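第一次坐邮轮：从收拾行李到下船的实用步骤

写给所有以为“上船就行了”的人。我当初也是这么以为的，结果第一晚穿着机场那身衣服去吃了正餐。

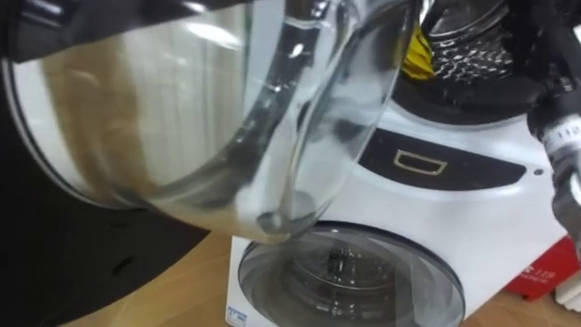
一、出发前：把文件办完，别留到码头

船公司的网上登船手续一般提前几周开放。能填的当晚就填，越早填，能选的登船时段越好。拖到最后的人，通常会分到一个既赶不上午饭、也来不及占躺椅的时段。

需要准备的东西：

护照，有效期按返程日往后再算六个月。很多人只看“还没过期”这四个字，然后在柜台前学到了新知识。

签证，按停靠的每一个港口查，包括你打定主意不下船的那几个。你不下船是你的事，人家要不要看签证是人家的事。

登船证，打印一份，手机里截图一份。码头的信号在几千人同时刷新页面的时候，表现相当谦虚。

旅行保险，看清楚是否包含船上医疗和紧急转运。船上医务室收费向来不含蓄，晕船药倒是常常可以免费领，前提是你还走得到那里。

和你同行的人如果分住两间舱房，记得在订单里把两间关联起来，不然晚餐可能坐在餐厅的两头，隔着一个甜品推车遥遥相望。有的夫妻觉得这样也不错，那就不用关联。

二、行李分两份：托运的和跟着你走的

这一步最容易翻车，所以多写几句。

到了码头，大箱子会交给搬运工，由他们送到舱房门口。听起来很体面，实际上你中午上船，箱子可能要到傍晚才出现。我那次坐的是“Moon”号，箱子送到的时候，正餐已经上到第二道。

托运的箱子：

行李标签在家里就打印好，折好，用订书机订牢，外面再套一层透明胶套。胶带直接缠也可以，只是海边潮气重，纸会慢慢软下去，你的舱房号也跟着软下去。

把箱子上旧的航空标签全部撕掉。留着它们不会让你显得见多识广，只会让箱子多转几圈。

每只箱子里放一张写着姓名、舱房号和电话的纸。外面的标签掉了，里面还有一张。

衣架不用带，衣柜里有。熨斗和蒸汽挂烫机更不用带，绝大多数船都禁止，安检时会被拿走，最后一晚再去排队领回来，队伍里全是和你一样爱整洁的人。

随身的小包：

护照、登船证、信用卡、每天要吃的药、充电器、泳衣、一件薄外套，外加一套可以穿去吃晚饭的衣服。

泳衣要放在最上面。刚上船的下午是泳池最空的时候，大家都穿着长裤站在池边，羡慕地看着那几个有准备的人。

药千万别托运。整个行程的量都带上，再多备三天。

三、提前一天到港口城市

飞机当天到、船当天开，这种安排在纸上非常漂亮。航班一晚点，漂亮就到此为止了。船不会等你，它只等坐船公司自己安排的接驳车的客人，而且这一点也要看条款。

我们那次从维特港（Vitport）出发，提前一晚住在离码头不远的旅馆。同行的尹熙（Yoon-hee Nam）坚持当天早上飞，她说她从来没误过机。她这次也没误机，误的是行李，头两天一直穿着礼品店买的船长图案T恤。

选旅馆时看三件事：第二天有没有去码头的班车，退房时间是几点，附近能不能买到瓶装水。码头边的便利店很清楚自己开在哪里，价格也很清楚。

四、登船当天的顺序

1. 按登船时段到达。早到不会提前放你进去，你只会在外面多晒一会儿。

2. 大箱子交给穿制服的搬运工。给不给小费看当地习惯，口袋里留几张零钱总是好的。

3. 过安检，办房卡，拍照。这张照片会在接下来几天里，每次上下船时出现在工作人员的屏幕上，所以那一刻请把墨镜摘掉，把嘴合上。

4. 上船后先去集合点完成安全演练。现在很多船允许先在手机上看视频，再到集合点刷一下卡。做完再去吃饭，心里踏实。不做的话，广播会点名，全船都会认识你的舱房号。

5. 吃午饭。自助餐厅人最多，主餐厅有时也开放，坐着吃，服务员端上来，知道的人少得出奇。门口没有牌子的话，问一句就行。

6. 舱房通常下午才能进。进去之后先检查保险箱、空调和淋浴，有毛病趁早报修。

五、舱房里的小事

舱房很小。宣传照片用的是广角镜头，你用的是自己的膝盖。

行李到了以后全部拿出来挂好、放好，空箱子推到床底下。床底下的空间是专门为此留的，很多人住到最后一晚才发现。

墙板多数是金属的，可以吸磁铁。带几个磁力挂钩，帽子、房卡挂绳、每日活动单都有了去处。别用胶粘的，撕下来的时候容易带走一块漆，然后账单上会多出一行。

插座不多。可以带一个不带防浪涌功能的多口USB充电头。带防浪涌的插线板多半会被没收，和熨斗们住在一起。

我们住在三层甲板的内舱，没有窗。关灯以后分不清早上和半夜，我就把舱内电视调到船头摄像头的频道，声音关掉，让它当窗户用。天亮了，屏幕也亮了，比闹钟客气。

怕晕船的人选中部、低楼层。已经订了船头高层的，就带上姜糖和好心态。

六、洗衣服，或者如何少带一半衣服

七天以上的行程，洗衣服比带衣服划算。常见的办法有下面几种。

自助洗衣房：有的船有，有的没有，订之前查清楚。有的话，靠港日的上午去，大家都下船了。海上航行日去，你会看到度假中的成年人为了一台烘干机冷眼相对。

送洗服务：按件收费，内衣和衬衫的价格差得不多，令人深思。行程过半时，常会推出一袋一口价，衣服卷紧了塞，能塞进去多少算多少。

手洗：带一小包洗衣片，在洗手盆里洗，挂在淋浴间那根能拉出来的晾衣绳上。速干面料一夜能干，牛仔裤到下船还是潮的。阳台栏杆上不要晾东西，一是不许，二是风会替你决定这件衣服的归宿。

七、吃饭、穿衣和账单

正餐分固定时间和自由时间两种。固定时间的好处是服务员第二天就记住你不吃香菜，坏处是同桌也记住了你。我们那桌有一位河泰延，退休前做会计，每晚替大家算饮料套餐回本了没有，算到最后一晚，只有他自己没回本。

正式之夜通常一两次，看每日活动单。深色长裤配衬衫，或者一条连衣裙，就足够了。不想打扮的人去自助餐厅，那里常年欢迎短裤。

饮料套餐一般要求同舱的成年人一起买。先估算自己每天喝多少，再按靠港日打个折，你人在岸上，喝不到船上的。

船上消费全部记在房卡上，刷起来毫无痛感。隔天去看一次明细，手机应用或者服务台都可以。我第一次到最后一晚才看，总共288美元，其中34美元是上网费，用来发了几张海的照片。海就在窗外，当然，我们没有窗。

特色餐厅第一晚常有优惠，想去的话那天去问。

八、上岸：自己走还是跟团

跟船公司的团，贵一些，回来晚了船会等。自己走，便宜一些，回来晚了你可以站在码头上挥手。

自己走的话，给自己定一个比“全员回船时间”早一个半小时的底线。注意，是全员回船时间，开船时间比它还要晚。手表跟船上时间走，手机会自作主张跳到当地时区，两边差一小时的时候，最容易出事。

在卢图姆（Lutum）那一站，我们自己坐公交去老城，回程的车迟迟不来。最后一段路是小跑回来的，栈桥长300米，两边站着看热闹的人，有人鼓掌。甲板上那些端着饮料的乘客，每一站都等着看这个节目，我后来也成了他们中的一员。

下船要带：房卡、带照片的证件（有的港口要护照原件）、少量当地现金、水、防晒。船上餐厅的食物不要带下去，很多地方海关不许，苹果也算。

把当天港口代理的电话抄在纸上，每日活动单的某个角落里印着。

九、最后一晚和下船

最后一晚大箱子要在规定时间前放到舱房门外，系好船上发的彩色标签。颜色决定你第二天早上的下船顺序。

放出去之前，务必留下：第二天要穿的全部衣服，包括鞋；护照；药；牙刷。每个航次都有人穿着浴袍去服务台，语气非常平静地询问自己的裤子。

箱子不多、自己提得动的人，可以选自助下船，不用等行李，走得最早。代价是电梯。那天早上的电梯属于有耐心的人，住得低的走楼梯更快。

返程航班订在中午以后。上午的票便宜，原因你在海关队伍里会慢慢想明白。

离开舱房前检查保险箱、床底、浴室门后的挂钩和充电口。我的充电头至今还在那艘船上航行，去过的地方比我多。

十、几个常被问到的小事

带孩子要不要提前报儿童俱乐部？要，上船当天下午就去登记，热门时段当天就会满。

能不能带自己的酒？看船公司规定，有的允许每位成人带一瓶葡萄酒上船，放在随身行李里，托运的会被扣下。

小费怎么算？多数按人按天自动记账，想调整去服务台。想另外感谢舱房服务员的，用信封，在最后一晚给。

网络要不要买？家里没人等你回复的话，可以不买。船公司的应用连船上无线网通常不收费，看菜单和活动时间够用了。有的航线还能在应用里给同行的人发消息，要不要另外付费，上船前查一下。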